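Progress report, second period, to the Solavov Fund
Prepared by Wondimu Chala for the Baltullow Oral History Library

Dear all,

You asked for a report that is "frank and brief." I have managed one of these. The period ran from the end of winter through May, and the library is still lending books, which puts us ahead of where the last report suggested we might be.

The grant covers the recording and transcribing of interviews with people who worked at the old Omard cannery, and the making of a catalog the public can search. Most of what follows concerns the catalog, because the catalog is where the trouble was.
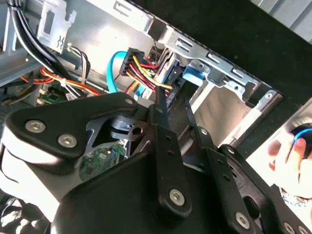
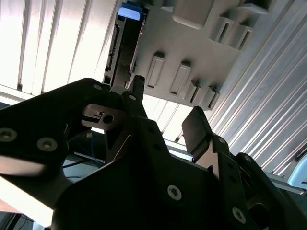 Nuria Teshome wrote back on the first draft of this report that I was being too gentle about the catalog, and that if we called it "delayed" one more time she would like the word put on a mug. Her view is that we picked subject headings nobody in Baltullow would ever type into a search box, and that we should say so in the second paragraph. I have said so in the fourth, as a compromise.

## Interviews

We have recorded 28 interviews against a target of 28, a coincidence I intend to enjoy. The longest runs well past three hours and contains a full account of the cannery's 9 foremen, ranked from worst to least bad. The speaker asked that the ranking stay sealed until the last of them has died. We agreed, then learned that two of them come in on the same afternoon to read the paper, and have moved the recording to a locked drawer.

Four people who had said yes later said no. One said no, then yes, then brought her sister, who turned out to have worked the label line and remembered everything. We have counted the sister.

## Transcripts

Slower than planned. The original proposal allowed four hours of typing for each hour of talk. Whoever wrote that (I did) had not met people who worked next to steam boilers for half their lives and speak accordingly. Six hours is closer, and eight when there is a kitchen radio on. We now ask people to turn off the radio. Some do.

Nineteen transcripts are finished and have gone back to the speakers for checking. The corrections are mostly names, plus a good deal of softening of remarks about in-laws. One speaker returned hers with every "um" restored by hand in red pen, on the grounds that she had said them.

## Catalog

The first version used the headings from our general book catalog. Under that system, a story about a flood in the packing room was filed under "Hydrology." A search for "flood" found nothing. A search for "cannery" found a cookbook.

We have started over with a plain word list taken from the transcripts themselves. It stands at 500 terms, including six separate words for the whistle at the end of a shift. It is slower to build and a good deal easier to use. The reading group tried it one evening in May and found what they wanted most of the time, apart from one member who was looking for his own name and is not in it.

## Money

We are within budget overall, though the lines have wandered. Typing is over. Travel is under, as it emerges that most retired cannery workers live within walking distance of the cannery. Postage is $90 over, all of it from mailing transcripts in envelopes too small for them and then mailing them again.

We would like to move what is left in travel to typing. The form for this asks what "strategic shift" the change reflects. I have written "typing."

## Next period

The remaining transcripts come first. After that we will put the new word list on the public site, with the audio for every interview where we have signed permission. The Chávez family has offered a box of payroll books and photographs, stored until recently above a garage, and we will need to decide whether we have room for it. We don't, and we will be taking it anyway.

We also hope to hold a listening night in the main reading room. The foremen will be invited, and the program will be chosen with care.

The expense sheet and the list of recorded interviews are attached. Please let me know if the request on the travel line can be settled before the typists' next invoice is due.

Wondimu Chala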